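About Pistudia

Pistudia arranges study placements for students and short exchanges for university staff. We started in November 2014 from one room in Zostley and now have a second office in Marner.
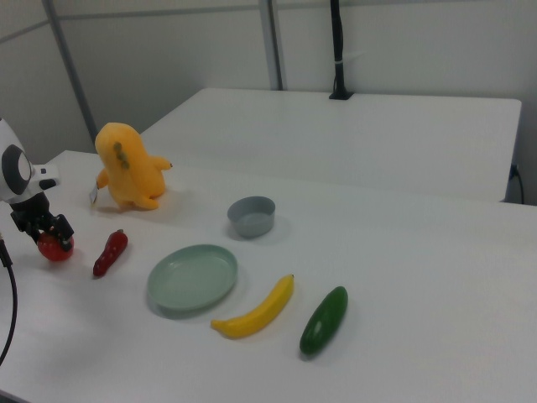

We work with 32 partner universities and placed 289 students last year. Most stay for one term – a few stay for two. Our team of 7 deals with applications, housing and credit transfer.

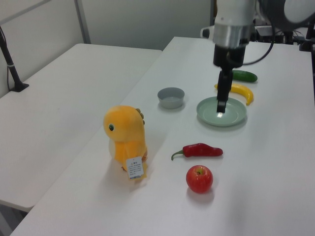 A robot arm with its gripper at a plate

Our director, Lorena Acuña, ran the exchange office at Guzmán College before joining us. The Guzmán bursary pays 700 pounds towards travel, and forms are available from either office.

Page updated 16 Jan 2021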